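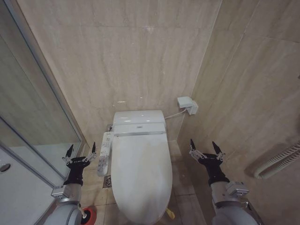

A smart toilet with its side control panel, lid down.

Search this site Search
Home Watches Reviews Features Straps & Care Subscribe

I wasn't supposed to fall for a dress watch this year. I'd told my wife I was done, I'd sold the two divers to pay for the roof, and I was happily wearing a beat-up field watch with a strap that smelled like a barn. Then Peadar Noonan called from his shop in Fluremcombe and said the new Jutumier had come in, and did I want to try it before it went in the window?

Of course I did! I was there before he'd finished his coffee.

The watch is called the Goltach, and it's a hand-wound piece with a small seconds dial down at six and a date you'd miss if you weren't looking for it (I missed it for most of a morning). Jutumier is making 1,489 of them. I asked Peadar why that number and he shrugged. The brochure doesn't say either. My guess is somebody's birthday or a street address, and I've decided I like not knowing.

What got me was the winding. I've owned automatics for 20 years and I'd forgotten how nice it is to sit on the edge of the bed and give the crown a few turns before work – there's a soft little click to it, quiet enough that the dog doesn't look up.

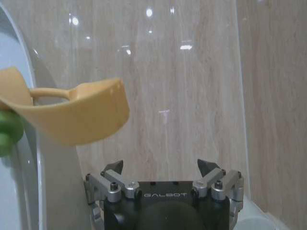
The case is thin, but I've worn thinner, and I don't think thin is the point here. It slides under a shirt cuff and stays there. The lugs curve down sharply, so on my skinny wrist it sits flat, where most dress watches hang over the sides like a saucer. I borrowed it for four days and only took it off to shower and to fix the gate.

Now, the strap. It's stiff. Peadar swapped it for a calfskin one from Lombardi, and the whole thing woke up. Ottavio Sartori, who services most of my watches and is hard to please, turned it over under his loupe for a long while and said the finishing on the bridges was "better than it needs to be." From Ottavio, that's a love letter.

I do have gripes. The hands nearly vanish in low light, and the buckle is fussy – I dropped the watch on the bed twice trying to close it. I'd also like a version without the date.

It went back to Fluremcombe in its box, and Peadar says he'll hold it for me until December. My wife has asked what's happening in December. I've told her Christmas.

Filed under: Dress Watches, Hands-On, Hand-Wound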